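Home | Coursework | Reports | Archive

Asking Price and Time on Market for Houses with Land in Sestcombe
Student project report, Property and Land Economics
April 18, 2022 | By Petrauskas
3 comments | 16 shares

1. Purpose

The project examined whether extra land attached to a house in Sestcombe raises the asking price in proportion to its area. Sellers in the district often give two prices for one property: one for the house on a small lot and one for the house with all of the land. The difference between the two gives an implied price for the added land.

2. Data

Listings were taken from Tultell, a regional listing site, and checked against the printed sheets of a second agency, Tritar. The sample held 40 listings. Each had a house fit to live in and a stated lot area. Listings with no area, or with the area given only as "large garden," were dropped. Of the 40, 16 carried two prices and could be used for the split-price test.

All areas were converted to square meters. Lots below 300 square meters were left out, as these were mostly row houses with a paved yard. Asking prices were used throughout. Sale prices are not public in the district, and this limits what the results can show.

3. Method

For each split-price listing, the smaller price was subtracted from the larger and the result divided by the added area. Slope, road access and water supply were recorded from the listing text. Where the text was silent, the field was left blank and the listing was kept.
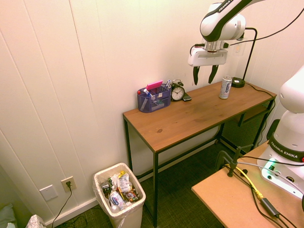
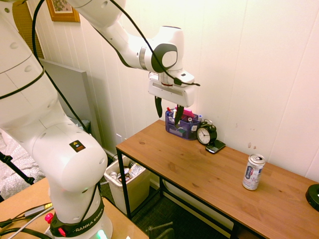

Time on market was measured from the first date a listing appeared to the date it was removed. Some listings were taken down and posted again in February with a new number. These were matched by floor area and street and treated as one listing.

4. Results

The implied price per square meter fell as the added area grew. The drop was steepest up to 1000 square meters of added land and small after that. Road access on a second side was the only recorded feature that clearly went with a higher implied price. Views were mentioned in most listings and could not be separated from location.

Split-price listings stayed on the market longer than single-price ones. The sample is too small to say whether the split price or the larger lot accounts for this.

5. Limits and further work

Withdrawn listings were counted the same way as sold ones. A repeat of the project should ask the agencies which listings ended in a sale. Seller financing, offered in several listings, was not coded and may affect the asking price. The conversion table and the coding sheet are attached as Appendix A and Appendix B.

Previous | Next | Back to reports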